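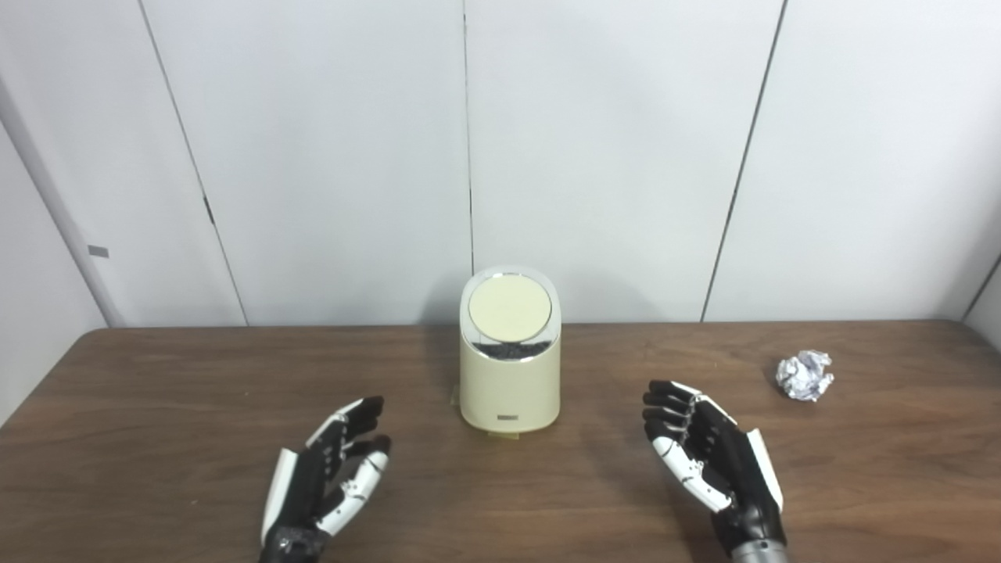

Medium-brown wood-grain laminate top, with a cream-colored countertop device and a ball of aluminum foil.

Beltier Tables: Laminate Top Care FAQ

What is the best way to clean the top day to day?
Wipe it with a soft cloth dampened with warm water and a drop of dish soap. Wipe again with plain water and dry with a clean towel. Work in the direction of the wood grain. The grain is printed, so this makes no difference to the surface, but any streaks left behind are harder to see.

Why do I see pale streaks under the ceiling light?
The finish is slightly glossy and reflects overhead light. Look at the top from the side or switch the light off for a moment. If the streaks disappear, they are reflections. If they stay, there is probably soap left on the surface. Go over it once more with plain water.

Can I leave a small appliance on the table all the time?
Yes. Check that the feet are clean and lift the appliance when you move it. Dragging it can catch crumbs or coffee grounds underneath and scratch the finish. Rubber feet sometimes leave a dark ring after several months, especially if they never get aired out. Put a thin cork mat under anything that stays in one spot.

Will aluminum foil scratch the laminate?
Foil resting on the top will not hurt it. A tightly crumpled piece has hard points and can leave fine gray lines if you rub it back and forth. Never scrub the table with balled-up foil, even though it works well on oven racks. Gray lines usually come off with a damp melamine sponge and light pressure. Try it first in a corner, as these sponges can dull the gloss.

Can I put hot foil packets or baking dishes straight on the table?
No. Foil passes heat through quickly and gives no protection. Use a trivet. Heat damage shows up as a white patch or a small blister and cannot be polished out.

How do I remove dried-on food or sticker glue?
Lay a warm, wet cloth over the spot for 15 minutes, then lift the residue with a plastic scraper. For glue, use a little rubbing alcohol on a cloth and rinse afterward. Senik Surface Spray is also safe on all our laminate tops. Do not use scouring powder, steel wool, or furniture wax.

Is the care different for the Lukport and Bailly tables?
The tops are the same material. The Bailly has a glued edge strip, so keep standing water away from the sides. The Lukport has a molded edge and only needs wiping.

Does the table need to stand away from the wall?
Leave a gap wide enough for your fingers. It keeps the back edge from rubbing on wall panels or paint and gives you room to run a cloth behind it.

Can a scratch be repaired?
Light scratches can be colored in with the touch-up pen, part number 3972. Apply it in 2 thin coats and wipe off the extra before it dries. The pen does not fill deep cuts. For those, contact us through the parts form and include a photo of the damage and the label from the underside of the table.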